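Letley Shared Workshop
Member Guides – Robotics Bench
Hand-Held Gripper, Part 2: Fitting the Fingers and Recording a First Task

Prepared by Anderson Vieira for the Platgate site
Last revised Jul 29, 2026

This guide continues from Part 1, which covers the printed body, the trigger and the camera mount. Members should have a finished body in hand before starting. The work below takes one evening session for a member who has used the bench before.

Parts and tools

Two finger plates from the Nurkix drawer
Two printed marker squares, one for each finger
Machine screws as listed on the drawer card
A small hex driver
Isopropyl alcohol and a lint-free cloth
Double-sided tape, thin grade

Step 1. Fit the finger plates

Place the body on its back with the trigger released. Set each plate against its carriage and start all of the screws by hand before tightening any of them. Tighten in a crossing order. Plates that have been removed and refitted several times may have worn holes, and these should be reported on the bench sheet under stock number 865.

Close the fingers slowly. The inner faces should meet along their full height. If they meet only at the tips, loosen the left plate, hold the fingers closed, and tighten it again.

Step 2. Attach the markers

Wipe the inner top corner of each plate with alcohol and let it dry. The two markers carry different patterns and must not be swapped, as the tracking software reads finger opening from the distance between them. Leave the white border whole when trimming. A marker cut down to the black area will often fail to register.

Step 3. Prepare the table

Members may use any table with a plain background. The black fabric should be clipped along its upper edge before the session. Large folds are acceptable, but the fabric should not hang over the working area. Check that both markers remain readable through the full travel of the trigger under the lighting to be used.

Step 4. Choose a first task

Begin with objects that are light, rigid and easy to grip by a handle. Kitchen items are well suited to this stage. A spatula is a good first choice, and a plate offers a clear place to put it down.
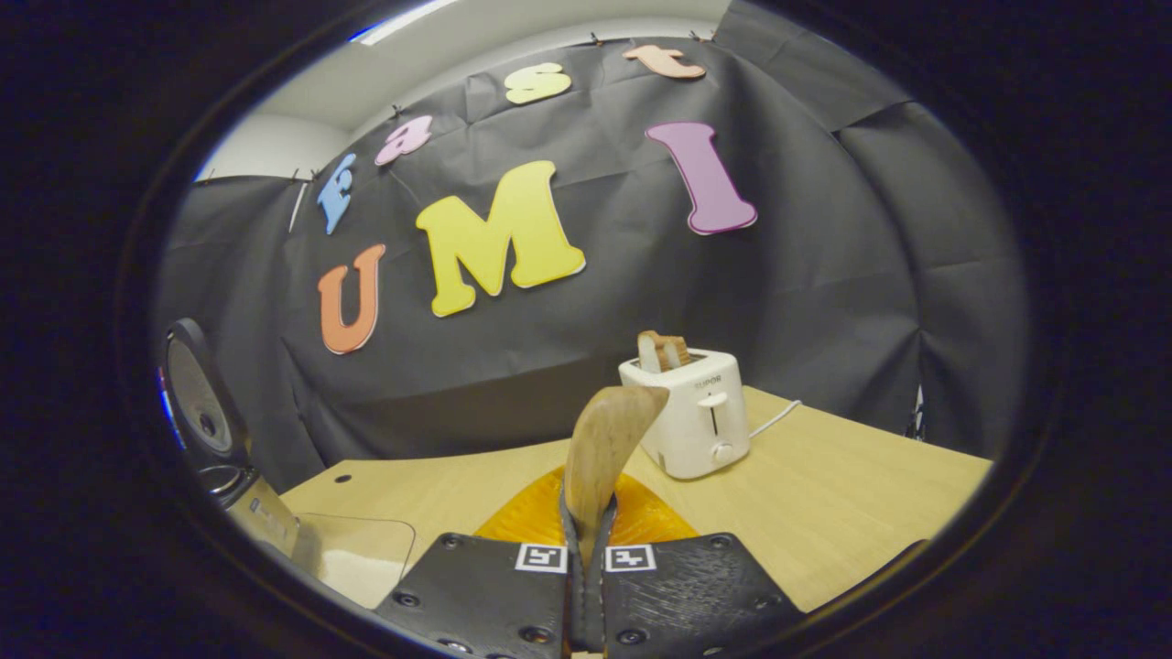

Wooden spatula held by the handle, with the orange plate and toaster behind. Both finger markers face the camera.

Step 5. Record

Start the camera, hold the gripper still over the table for two seconds, and then begin. Approach the handle at a moderate pace, close the fingers, lift, and move to the target position. Release fully before drawing back. Quick wrist turns should be avoided – they blur the markers and the recording will have to be discarded.

A useful first set is about 80 recordings of the same task. Change the starting position of the spatula between recordings, and move the plate after every few. Keep other objects in place until the set is complete.

Step 6. Check and store the files

Copy the recordings to the Briggs drive before leaving. Open several at random and confirm that both markers can be read at the start, at the grasp and at the release. Recordings in which a hand or sleeve covers a marker should be moved to the folder named "rejected" and kept until the set has been reviewed.

Members who need a replacement marker sheet should quote form 2974 at the front desk. Part 3 covers calibration and the transfer of recordings to the bench arm.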